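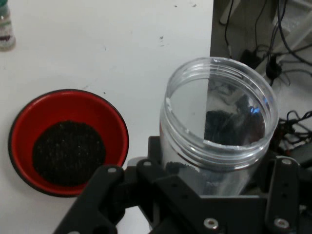
Every group I talk to wants more demonstrations. More hours, more arms, more people on the night shift. I've been saying the opposite since July and getting tired of hearing myself, so I'm writing it down once. The number of examples is the least interesting thing about a set. What matters is whether the examples cover the boring, awkward middle of a task. Take granular stuff. A red bowl with a heap of dark grains in it, a big clear jar in the gripper, mouth open, almost nothing inside. Look down into that jar from the wrist and half of what you get is reflection - light gray on one side, dark blur on the other. A policy has to learn that the blur isn't stuff. It won't learn that from a pile of tidy runs with the same lamp.

We had 198 episodes on one pouring task at Kesura. Good operators, clean logs. I went through them over a long evening and 17 were worth showing anybody. The rest were the same episode. Same approach, same tilt, same pause before the wrist turns. You could have copied one and jittered it and saved everyone's shoulders.

What was in the 17? Hesitations, mostly. A regrasp. Someone coming in too low and backing off. One where the operator stopped dead for a bit and then went on, slower. The kind of thing that gets thrown out in cleanup because it "looks bad". I think that is exactly backwards and I've lost the argument three times now.

Ghassan Srour, who ran collection for us on Motaung, disagrees with me. His point is that messy demos teach messy habits, and if you let operators wander the model wanders too. Fair. I've seen it. But his fix is a script, 13 steps, everybody does the same 13 steps, and then you've taught the thing one path through a world that will not stay on the path. Move the bowl a hand's width and it's lost.

So what do I want instead? Vary the start, not the skill. Good operators, bad starting positions. Change the light. Use the scuffed table. Leave specks on it, don't wipe between every take. Clear plastic and opaque plastic. Keep the recoveries and label them as recoveries, takes a few seconds each and noone ever budgets for it.

And pay people to be slow. The Prurnovex contract paid by the episode and you can guess what we got. Short, fast, identical. When we went to paying by the hour the count dropped and the sets got better, I'd say within 12 shifts, though I can't prove that was the reason and Ghassan will tell you it wasnt.

Still think I'm right - ask me again after the next run.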